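Pomida 661 Table Top

Home > Tables and worktops > Loose tops > Pomida 661

Product code: 661
Finish: cream, matt
Supplied as: top only, undrilled
Page last checked: 17 Oct 2024

Overview

The Pomida 661 is a flat, rectangular top for desks, meeting tables, sorting benches and display counters. It is sold without legs. The core is a single-piece board with a hard-wearing matt layer bonded to both faces, so the top stays balanced when the humidity in the room changes. The edges are sealed at the factory on all four sides.

The 661 replaces the earlier gloss version, which has been withdrawn. Customers who are adding to an existing row of gloss tops should note that the two finishes do not match. The colour is the same on paper but reads warmer in matt, and the difference is plain when the tops are butted together.

Finish

The matt layer is made to cut glare under ceiling lights and beside windows. It has no grain or printed pattern, so tops can be turned end to end when they are laid out in a run. Small differences in shade between batches are normal. If several tops are to stand side by side, order them together and ask for one batch on the order form.

Pale matt surfaces show pencil, ink and rubber marks sooner than mid-tones do. Most of these come off with a damp cloth. The grey version, sold under the name Sidico, hides marks better and costs the same.

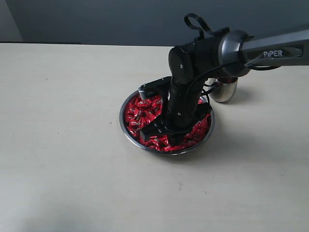

Cream matt table top against a dark grey wall, with a stainless steel bowl of red-wrapped candies.

Colour on screen is a guide only. A sample piece can be ordered from the accessories page before a full top is bought, and the price of the sample is taken off the first order. Look at the sample lying flat, in the room where the top will be used, by daylight and again with the lights on. Held upright, a matt sample looks darker.

Fixing

The underside is supplied plain. Pilot holes must be drilled before any screw is driven, and the screw must not go deeper than two thirds of the board. Do not use countersunk screws through a thin steel frame, as the head pulls the frame out of line when it is tightened.

The top may be fixed to:

Clindar fixed-height frames, using the slotted brackets packed with the frame
Clindar crank frames, using the same brackets and the longer screw pack
Timber underframes, using shrinkage plates
Wall battens, provided the front edge is also supported

Trestles may be used for light duty without fixing, but the top should then be stopped from sliding with rubber pads. Glued fixing is not advised. It leaves no way of removing the top without damage, and it is not covered by the warranty.

Leave a gap of 3 mm between the back edge and any wall. Where tops are joined in a run, use the joining plates listed below and tighten them only after every frame has been levelled. Tightening first puts a twist into the run that the levelling feet cannot take out.

Cutting and drilling on site

The top can be cut down with a fine-toothed saw. Tape the cutting line and support the waste side. Cut edges are no longer sealed and must be coated on the same day with the edge sealer, in two thin coats. An unsealed edge will take up water and swell, and this cannot be put right afterwards.

Cable holes should be kept at least 10 cm from any edge. Line each hole with a plastic collar. Do not cut a hole directly over a frame rail.

Care

Wipe with a soft cloth and warm water with a little washing-up liquid, then dry. Do not use scouring powder, wire wool or wax polish. Scouring makes shiny patches in the matt layer and these are permanent. Wax fills the surface and leaves it looking smeared.

Ballpoint and dried glue can be removed with white spirit on a cloth, used on a small area and rinsed at once. Test on the underside first. Bleach should not be left to stand on the surface.

Hot pans and irons must stand on a mat. Bowls and trays with a rough base should be lifted when they are moved. Felt pads are sold in sheets and can be cut to size.

Storage before fitting

Store flat, indoors, on at least three level bearers, with the wrapping left on. Do not lean tops against a wall for more than a day. Allow the top to stand unwrapped in the room for two nights before it is fixed. Check for damage on delivery and report it before cutting, as cut tops cannot be returned.

Warranty

The matt layer and factory edges are covered for 5 years in normal indoor use. The warranty does not cover cut edges, scouring, standing water, outdoor use or tops fixed to frames that have not been levelled. Keep the batch label, which is found on the underside near one corner.

Delivery

Stock tops are sent from the Athanasiadis depot on a pallet. One person cannot safely lift a full-size top, and the driver will leave it at the kerb unless the indoor delivery option has been chosen. Orders placed in November may take longer to arrive while the depot carries out its yearly stock check.

Accessories

Sample piece, cream matt
Sample piece, Sidico grey
Joining plates, pair
Edge sealer, small tin
Cable collar, white or black
Felt pads, sheet
Longer screw pack for Clindar crank frames

Related products

Sidico table top, grey
Clindar fixed-height frame
Clindar crank frame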